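Dindero stellt Investitionsplan für Handhabungstechnik vor: Erst Handgreifer, dann Roboterzellen

Piltimcombe, 8. Juli 2018 - Der Verpackungsdienstleister Dindero hat den Beschaffungsplan für die Teilautomatisierung seines Standorts Piltimcombe verabschiedet. Vorgesehen sind 16 handgeführte Greifer, die paarweise an acht Arbeitsplätzen eingesetzt werden, sowie in einem späteren Abschnitt 2 Roboterzellen für das Einlegen von Kleinteilen in Schalen. Die Lieferung der Handgreifer übernimmt Stelmakh, die Planung der Zellen liegt bei Tostik.

Der Plan kehrt die bisher übliche Reihenfolge um. In früheren Vorhaben hat Dindero zuerst die Anlage bestellt und danach die Arbeitsabläufe angepasst. Das führte zu Nachbestellungen bei Greiferfingern, Halterungen und Kabelführungen, die im ursprünglichen Budget nicht enthalten waren. Künftig werden die Handgriffe zunächst von Beschäftigten mit Handgreifern ausgeführt und aufgezeichnet. Die Aufzeichnungen gehen in das Lastenheft für die Zellen ein und dienen später zum Anlernen der Steuerung.

Kriterien für die Auswahl der Handgreifer waren das Gewicht bei längerem Arbeiten, die Verfügbarkeit von Ersatzfingern und die Möglichkeit, eigene Aufnahmen am Gehäuse zu befestigen. Außerdem sollten die Geräte mit beiden Händen gleichzeitig zu führen sein, eines je Hand. Geräte mit fest verbautem Oberteil schieden in der Vorauswahl aus.

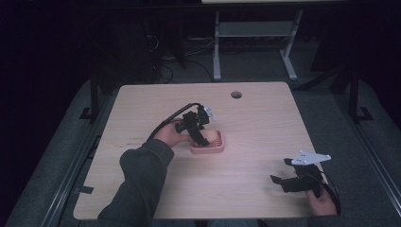

Für die Einrichtung der Arbeitsplätze sieht der Plan einen eigenen Posten vor. Er umfasst Tischplatten, Gestelle, Beleuchtung, Verkabelung und die Schalen, mit denen geübt wird. In der Kalkulation werden diese Positionen getrennt von den Greifern geführt, damit die Kosten je Arbeitsplatz mit denen anderer Standorte verglichen werden können. Vorhandene Tische werden weiterverwendet, soweit Höhe und Plattenmaß passen.

Der Kostenrahmen für Verschleißteile beträgt 1064 Euro je Arbeitsplatz und Jahr. Darin enthalten sind Greiferfinger, Anschlusskabel und Montageplatten. Nicht enthalten sind Reparaturen an der Elektronik, die über den Wartungsvertrag mit Stelmakh abgerechnet werden. Der Vertrag läuft zunächst zwei Jahre und kann danach jährlich verlängert werden.

Die Angebotsphase hatte im Februar begonnen. Insgesamt gingen 6 Angebote ein, von denen drei in die technische Prüfung kamen. Bewertet wurden neben dem Kaufpreis auch die Lieferzeit für Ersatzteile, der Aufwand für die Einweisung und die Frage, in welchem Format die aufgezeichneten Daten übergeben werden. Ein Angebot mit niedrigerem Stückpreis wurde nicht berücksichtigt - die Daten hätten nur mit einer kostenpflichtigen Software des Anbieters ausgelesen werden können.

Die Greifer werden in zwei Teillieferungen abgenommen. Nach der ersten Lieferung prüft Dindero die Geräte im laufenden Betrieb auf Spiel in den Fingern, Sitz der Montageplatten und Zugentlastung der Kabel. Die zweite Lieferung wird erst nach dieser Abnahme abgerufen. Mängel aus der ersten Lieferung sind vom Lieferanten ohne Mehrkosten zu beheben.

Über die Roboterzellen wird gesondert entschieden. Tostik legt dafür ein Konzept mit Flächenbedarf, Anschlusswerten und Taktzeiten vor. Die Mittel sind im Investitionsplan vorgemerkt, aber noch nicht freigegeben. Voraussetzung für die Freigabe ist, dass für jede vorgesehene Teilegruppe eine ausreichende Zahl verwertbarer Aufzeichnungen vorliegt. Teilegruppen, die sich mit den Handgreifern nicht zuverlässig ablegen lassen, bleiben in der manuellen Fertigung.

Die Beschäftigten am Standort werden während der Arbeitszeit eingewiesen. Die Stunden für Einweisung und Aufzeichnung sind im Personalbudget als eigene Kostenstelle geführt und werden nicht auf die Stückleistung angerechnet. Ein Stellenabbau ist mit dem Vorhaben nicht verbunden.

Über Dindero
Dindero verpackt und kommissioniert Kleinteile für Kunden aus Handel und Industrie. Zum Leistungsumfang gehören das Zusammenstellen von Sets, das Einlegen in Schalen und Kartons sowie der Versand.

Anfragen von Medien nimmt die Pressestelle von Dindero am Standort Piltimcombe entgegen. Abdruck frei, Belegexemplar erbeten.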